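Filed under: Student Work / Building Services

Cleaning the Glass Doors on Our Corridor
Project report by Senthil Warrier

When our tutor asked us to choose a small everyday job and study it properly, I will admit that most of my classmates went for something grander. I picked the glass doors at the Anley building, which I walk through every morning and had never once thought about, and I spent a good part of February learning how much there is to think about!

The doors have a gray metal surround, with clear glass at the top and a band of frosted film across the middle. The clear part is easy enough. The film is where I had trouble – it is softer than glass, it holds on to marks, and a scraper is out of the question. I tried 5 cloths and 2 ways of spraying, either onto the cloth or straight onto the door, and wrote down how long each pass took and what was left behind when I looked again from the side.
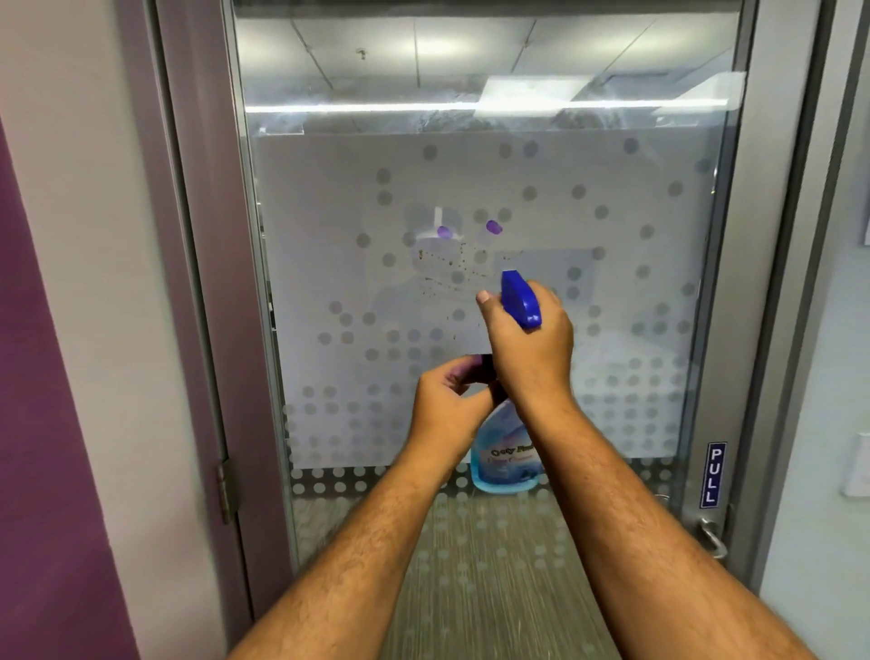
Spraying straight onto the film covers more in one go, but the drops want to run, so you have to be quick with the cloth and work from the top down. On the dotted pattern it is also hard to tell a leftover spot from the design until you put your nose nearly against it. I liked the cloth method better for the film and kept direct spraying for the clear glass, though my notes from the Hegde wing, where the doors are older, are less settled on this and I would like to go back there with a fresh set of cloths.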